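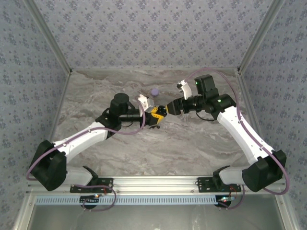

賃貸の退去精算が終わったので、経過を書いておきます。物件はプラメント(Prament)という賃貸マンションの4階、入居期間は8年。管理会社はDekskaです。最初に届いた見積書でいちばん金額が大きかったのは、壁紙の張り替えでした。写真の奥の壁のような、淡い灰色の地に小さな花が並ぶ柄物は、無地より高くなることがあります。継ぎ目で柄を合わせる分、材料を余計に使うからです。うちの洋室も一面だけ柄物で、その面だけ単価が別になっていました。

見積書の最初の版は「洋室クロス張替 一式」としか書かれておらず、面積も単価もなし。メールで内訳を頼んだら、届いたのは3営業日後でした。洋室と廊下を合わせて40平米。借主負担は全額になっていました。

国交省の「原状回復をめぐるトラブルとガイドライン」では、壁紙は年数が経つほど借主の負担割合が下がる考え方です。長く住んだ部屋で全額はおかしいと思い、該当ページの番号を書いて送りました。契約書の特約も読み返したところ、クリーニング代は借主負担とあるものの、壁紙については何も書いてありませんでした。

電話ではなく全部メールにしました。先方の担当が途中で代わったので、履歴が残っていて助かった。

返事が来たのは9月の末。日焼けと家具の跡は貸主負担に変更。廊下の傷はこちらがぶつけたものなので、補修の手間賃だけ払うことで合意しました。
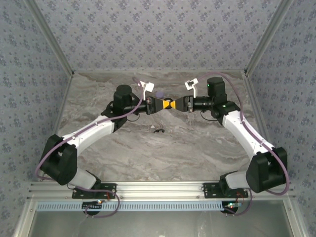 床はほとんど請求なし。キッチン前のクッションフロアに冷蔵庫のへこみがあったけれど、通常の使用の範囲という扱いでした。入居時に敷いたマットは剥がすとき少し糊が残ったので、中性洗剤でこすって落としてあります。立ち会いでは特に何も言われず。

鍵の交換代は請求に入っていました。これは契約書に金額まで明記されていて、署名もしているのでそのまま払いました。換気扇の清掃は別立てになっていたので、クリーニング代に含まれないのか聞いたら、次の版で消えていた。

入居時の写真は23枚残っていました。役に立ったのは窓枠のまわりと洗面所の床。逆に、収納の中を撮っていなかったので、棚板の擦れがいつのものか説明できず、そこは折半です。次の部屋では収納の扉も開けて撮ります。

あと、敷金の返還時期は契約書で確認したほうがいいです。うちは明渡し後の精算確定から翌月末まで。引っ越し代の支払いと重なるので、戻ってくる前提で予定を組まないほうが安全です。

2025年11月5日、敷金の残りが振り込まれました。最初の見積もりどおりなら追加で払うことになっていたので、差はそれなりに大きいです。振込手数料は引かれていました。これも契約書に書いてありました。

質問があった件。立ち会いのときに精算書へのサインを求められましたが、金額の欄が空白だったので、鍵の返却確認だけに署名しました。用紙が分かれていない場合は、余白に「金額は別途協議」と書いて控えを撮っておくといいと思います。

もうひとつ。火災保険の解約は管理会社がやってくれると思い込んでいました。自分で連絡が必要で、未経過分の保険料が少し戻りました。ネット回線も同様で、建物の設備になっているものと個人契約のものは別です。

新しい部屋の初期費用の話は別のスレッドにします。

ホーム 話題を検索 通知 メッセージ ブックマーク リスト プロフィール もっと見る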